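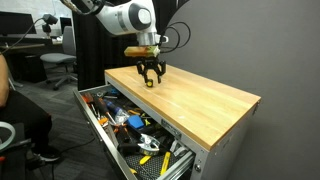 Clonance 6: does the new planner earn its keep?

The Clonance group at Gatley has moved to version 6 of its grasp planning software, and the release note promises "reliable picking from household clutter". I have read a lot of release notes. I asked Shewit Mersha, who wrote most of the planner, if I could sit in for an afternoon and see what the word reliable was doing there.

Clonance takes a depth image, proposes a few hundred places where two fingers might close on something, scores them, throws out the ones that would put the arm through the furniture, and hands the winner to the motion side. Version 5 did the scoring and the throwing out as separate jobs. Version 6 does them together, so a grasp that scores well but can only be reached at a silly angle is marked down early. On paper this saves time and avoids the old habit of picking a lovely grasp and then sitting there unable to get to it.

The headline figure is 100 tool picks in a row without the operator stepping in. It is a true figure, and Kedir Tefera showed me the log. The log also shows that a dropped tool counts as a pick if the planner goes back for it unprompted. Take those out and the longest clean run is a good deal shorter. Kedir did not argue. He said the measure was chosen before he joined and he would like it changed. So would I.

Drawers are the hard part. A screwdriver alone on a bench is a solved problem, or near enough. A screwdriver lying in a drawer with pliers on one side and a plastic bag on the other is three problems. Clear plastic is close to invisible to the depth sensing, so the planner believes there is free space where there is a bag. Metal shafts throw back glare and come out of the point cloud with holes in them. And the drawer walls take away most of the approach angles before you start. Shewit's fix for the bag is a second pass that looks for edges in the colour image and marks the area as doubtful. Doubtful areas are then avoided, and that is all very well until the thing you want is in the bag.

I was more taken with the tooling. Bethel Nigatu has built a replay viewer called Dinsa that steps back through a run and shows every grasp the planner turned down, with the reason against it. Most of the rejected ones I looked at were fair. A handful were thrown out over a clearance limit that someone had set in 1917, according to the file header. The clock on the old logging machine has since been put right. The limit has not, and Bethel is now going through the rest of the settings by hand.

Natnael Fikre on the control side has a different complaint. The planner hands over a pose and a confidence score, and his controller ignores the score. A grasp rated as a near certainty and one rated as a coin toss are closed at the same speed with the same force. He has asked for the score to be used to slow the last bit of the approach. It is on the list for October.

My view, for what it is worth: joining up the scoring was sensible, Dinsa is the best thing in the release, and the headline number should be dropped until drops are counted as drops. Anyone at Kernora thinking of taking version 6 for the parts store should ask for the full logs first. Liya Mamo looks after access and will send them on request.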